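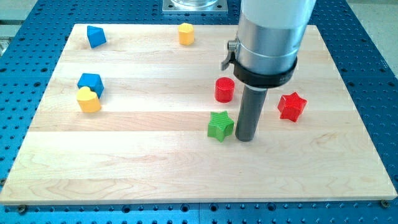
Dultinach Opens Its Doors in February

Drestton, 24 January 2020 – I'm Felicidad Enriquez, and I'm so happy to say our shared workshop's robot arm build is ready for company! Behrouz Azimi and I put it on a blue breadboard table with a maple board bolted on top, and we're teaching it to nudge colored blocks (the green star is my favorite). The build took us 89 evenings and a lot of takeout.

Come try it at Dultinach in February. Entry is free, we have room for 200 people, and kids are very welcome. Write to Behrouz at the front desk to save a spot – he'll get back to you!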